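Handout 6: Setting up the overhead camera on the pick cell, and how far to trust the model of it

Read this before you touch the bench. Bring it with you, because the bench sheet assumes you have.

Where we are. Last time you taught the Trurska arm its home pose and its tool point. You should have a tool point file saved under your group name. If you don't, do that first. Everything below leans on it, and a bad tool point will look exactly like a bad camera for most of an afternoon.

What the vendor says. The Nulholm setup guide promises that a cell can be laid out in the simulator, tuned there, and moved to the floor "with no further adjustment." I have set up this cell several times and have yet to see that happen. The simulator is useful for catching a cable that won't reach or a pose that drives the elbow into the guard. I would not accept a vision threshold from it without testing that threshold on the bench.

1. Exposure first

Fix the exposure by hand. Auto exposure is on by default in Fawzy, the vision package we use, and it will hunt every time the arm moves over the work surface. Start at 800 microseconds and leave the gain alone. Write the value down in the cell log. Groups that skip the log end up tuning the same number twice and arguing over which one was right.

2. Shadows

The usual advice is to tune the part finder with the arm parked. Try it if you like. You will get a clean result and it will tell you very little, since in production the arm is hardly ever parked when the camera fires. Put the arm near the work and look at what the camera has to deal with.

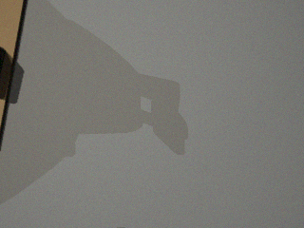

Fig. 1. Simulated view. Shadow on a bare stretch of gray surface, with one small light patch enclosed in it.

Look at the outline before you look at how dark it is. The shadow is only moderately darker than the surface, so people assume a threshold will pass over it. Perhaps it will. But the edge is fairly crisp, and an edge-based finder cares about that more than the overall level. The enclosed patch is worse. It has four sides and it is taller than it is wide, so a finder set to look for small bright rectangles has every excuse to report a part.

The renderer puts a fine speckle on the surface. I would be careful with that too. It looks like sensor noise, but I know of no reason to think it behaves like the noise from our camera. Don't set a filter size from it.

What to do at the bench:

Run the finder on the rendered view with no parts loaded. Record every false hit and its score.
Raise the minimum score until the false hits stop. Record that value.
Move to the real cell, clear the work surface, and put the arm in the matching pose.
Run the finder 30 times without changing anything. Record the false hits again.
Compare the two lists. If they agree, change the arm pose and repeat before you believe it.

3. Lighting

The ring light was bought to get rid of this problem. It softens the shadow in some poses and adds a second one in others. Test with it on and off, and keep both sets of results. A diffuser helps more than extra power does, in my experience, though the Toltdale light catalog would like you to buy the power.

4. Moving the trigger

The cheapest fix is often to fire the camera later, once the arm has cleared the pick area. It costs cycle time. Work out how much before you reject it. A cell that waits a little and picks correctly will beat one that grabs at a light patch and faults out, and the restart after a fault on this arm is slow.

5. Upkeep

Wipe the lens cover before each session, using the lint-free cloths in the drawer. Check the 8 mount screws for movement against their paint marks. If any mark has shifted, stop and redo the camera calibration. Do not nudge the mount back into place and carry on. Somebody did that last November and the offsets were wrong for weeks.

To hand in

Both lists of false hits, your two minimum scores, and a short paragraph on whether you would run this cell overnight using the simulated value. "The simulator said so" earns no credit as a reason. If your lists do match, say which poses you tried, and which ones you left out.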